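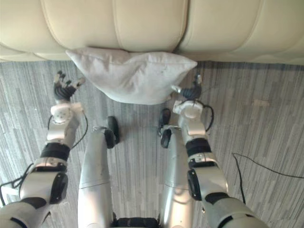

Mwajuma Ogola wants to know if it's rude to put a grown-up on the couch for four nights. She asked in the comments under my guest towel post, and then she added that her brother-in-law is six foot something, that her couch is leather, and that the last person who slept on it woke up on the carpet with the sheet around his neck. So, "please do a whole post on this, I'm begging you," she wrote.

Okay Mwajuma, whole post coming up! And no, I don't think it's rude. I think it's rude to toss somebody a throw and say night night.

How to Make Up a Couch So Your Guest Can Sleep on It

Posted 8/12/22

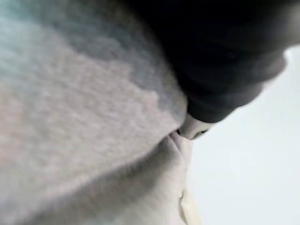

Jeptoo Sang
Writer and chief bed maker, The Spare Blanket

I grew up in a two bedroom house in Arkport with cousins coming through all the time, so I have slept on just about every kind of couch there is (plaid ones, scratchy ones, one with a bar down the middle that I can still feel in my hip when it rains). These days we live in Cumville and we still don't have a guest room. We have a living room, a closet full of bedding and a family who likes to visit. I've gotten pretty good at this.

What you need

A mattress pad or a thick quilt you don't mind folding
One flat sheet, queen size
One fitted sheet, twin size (maybe, see Step 3)
A real comforter
Two bed pillows, with cases
A small lamp or a plug-in night light
A chair or stool for their stuff

You don't need to buy a thing if you have a bed of your own in the house. I take the mattress pad right off mine and do without for a few nights.

Step 1. Lie down on it yourself

Seriously, do this first and do it before they get to town. Put on your pajamas if you want to be really thorough. Lie there for 11 minutes with the lights off. I picked 11 because that's how long my rice takes and I had a pot on the first time I tried it, but it works great. Ten minutes in is when I start noticing the streetlight coming through the blinds and the fridge kicking on and the way one end sits lower than the other.

My last couch had a terrible dip on the left. I never once noticed it sitting down! Now I know to check, and if there's a dip I fill it with a folded bath towel under the pad.

If you can pull the back cushions off, pull them off. You'll be shocked at how much room you get. Stack them behind the couch or in your own bedroom, somewhere your guest won't trip over them at two in the morning looking for the bathroom.

If the back is all one piece then you're stuck with the depth you've got, and you'll want to be extra careful with Step 3.

Step 2. Vacuum it

I know, I know. But take the seat cushions up if they come up, and get down in there with the skinny attachment. Pretzels, pennies, a sock, the little plastic shoe from a doll. Your guest is going to have their face in that neighborhood all night. For leather I wipe it down with a damp cloth after the vacuuming and then go over it with a dry one. Let it air out for a good while before you put any bedding on top.

Step 3. Stop the slide

Okay so this is the part Mwajuma needs. Sheets slide on leather. They slide on that slick microfiber too. You can tuck and tuck and by midnight the whole business is headed for the floor with a person in it.

Put something grippy down first. My favorite is a plain old rug pad, the waffly rubbery kind, cut to the length of the seat. Only check that yours says it's okay on leather, and try a corner of it underneath or around the back where a mark won't show. If you don't want to mess with rubber at all, a flannel sheet folded in half does a pretty good job, or a fuzzy blanket with the fuzzy side down.

Then the mattress pad or quilt goes on top of that. Fold it to fit the seat and don't let it hang over the front, or it'll drag everything with it.

Now the sheet. I've gone back and forth on this for years. A twin fitted sheet looks so neat on there, and if your seat cushions come off you can stretch it right over all of them like they're a mattress, and it stays put beautifully. I do this with ours (it's a Drasholm, three cushions, they all lift out). But if your cushions are attached there's nothing for the elastic to grab, so go with the queen flat sheet. Lay it with the long side going the length of the couch, shove the extra way down in the crack at the back, as deep as your hand will go, and tuck the front under the seat cushions if there's any gap. Then leave the rest of the front loose and fold it back over like an envelope. Your guest climbs in the envelope. My mother did it this way and I have never fallen out of one of hers.

Step 4. Pick the right end for the head

Don't just assume! I used to put the pillows at whichever end was closest to me. Then my aunt told me very sweetly that she'd been looking directly at the blinking light on the modem since bedtime.

Things I look at now: which end is away from the window, which end is away from the hallway (we have early risers), and which end has an outlet they can reach lying down. The outlet one is a big deal. If there isn't one, run an extension cord along the wall and tape it down.

For tall people, an armrest in the way of the feet is the worst. If the arms are low you can build the head end up with a firm cushion so they're resting higher. Otherwise, push an ottoman up against the open end if you have a chaise or a missing arm. And if none of this is going to work, be nice and ask them if they'd like the floor. Some tall people LOVE the floor. Make it up just as carefully as you would the couch, same pad, same sheets.

Step 5. Real pillows, please

Couch pillows are for sitting up against. They're too fat and they're usually full of zippers. Give your guest two bed pillows, one soft and one firmer, in clean cases, and let them sort it out. The one they don't like will end up on the floor and that's fine.

If your extra pillows smell a little like closet, run them in the dryer on low with a damp washcloth before you put the cases on. I do this with the comforter too.

Step 6. Layers on top

Living rooms get colder at night than bedrooms do, at least ours does. One good comforter plus one lighter blanket folded at the feet. I also leave a sweatshirt or a big soft robe over the arm of the couch for the walk to the coffee pot. I can't tell you how many people have thanked me for the robe!

If you've got a cat or a dog, go ahead and give the animal its own blanket on the other chair and hope for the best.

Step 7. The bedside table

A guest on the couch doesn't have a spot for anything, and they're usually too polite to say so. I pull a kitchen stool over to the head end and put out:

Water with a lid on it
Tissues
The wifi password, written down
A lamp they can turn off without getting up
Somewhere to set glasses

Their suitcase needs a home too. Open, on a bench or a low table, so they're not digging on the floor like a raccoon.

Step 8. Tell them the schedule

This one's free. Tell them what time people will start walking through in the morning, and mean it. If my husband's going to be banging around at 7, I'd like our guest to know about it the night before. And tell them what time you're clearing out of the living room at night. There is nothing more awful than being dead tired on somebody's couch while they finish their show (I've been the tired one and I've been the one with the show).

In the morning

Everybody folds it differently and everybody feels guilty about it. I say leave a big empty basket or a tote by the couch and tell them to dump all of it in there, sheets and pillows and everything. Then you've got a couch to sit on again and nobody's making hospital corners before breakfast. At night I just shake it out and do it over. Once you've done it a few times it goes quick, less than 4 minutes with somebody on the other end of the sheet.

A couple of questions I've gotten before

Is an air mattress better? For one night, maybe. Ours has a slow leak I've patched over and over, so I'm the wrong person to ask. If yours holds air and you've got the floor for it, go ahead.

Can I do this with a sleeper sofa? Yes, skip Step 3 and put your pad doubled up right over where the bar is. Double it again if your guest is over forty.

What about kids? Kids will sleep on a couch like it's a vacation. Push a couple of dining chairs up against the front, seats facing in, and they won't roll off. My nieces have spent what feels like 1000 nights on ours and they still fight over who gets the end by the window.

I'm doing sheets next, which ones to keep for company and which ones to cut up for rags, so if you have a brand you swear by leave it in the comments. And Mwajuma, let me know how your brother-in-law does!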